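Larnport Computer Reuse Program
Progress report to the Vindimness Fund, period ending February

Summary
The program is on schedule in most areas. We have placed 465 refurbished computers with households and small organizations in Larnport since the grant began. Spending is in line with the approved budget, apart from freight, covered below.

Intake and sorting
Donations slowed in December and picked up again after the school district replaced its office machines. Most of what came in was desktop towers. Laptops are still short, and the waiting list for them now stands at 60 households. We have written to three more employers asking for retired laptops and have one firm yes.

Memory upgrades remain the most useful single change we make to older machines. Prices rose over the winter, so we are reusing modules from scrapped units where they pass testing. 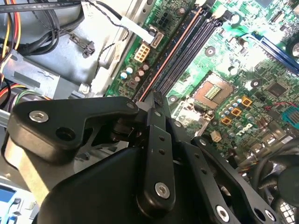 Memory slots and motherboard in an open desktop computer.

Training
The evening repair course ran twice, with 7 people finishing each round. Two have asked to help with the next one. The course handouts are being translated, and the Spanish set should be ready by April.

Stock records
We moved our inventory from spreadsheets to Cloruvex in January. The changeover took nearly 4 weeks, longer than planned – older entries had no serial numbers and had to be checked by hand. 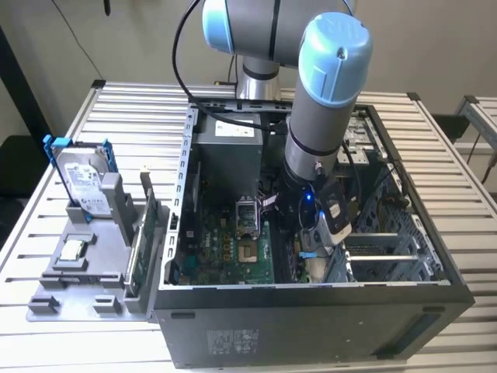 Open tower case on its side on the workbench, power supply at top.

Budget
Freight is over by a small amount after Liang raised its pickup rates. We propose to cover this from the unused printing line and ask for your approval to do so.

Next period
Work will focus on the laptop waiting list and a drop-off day at the branch library. The library has offered its parking lot, with the date still to be set.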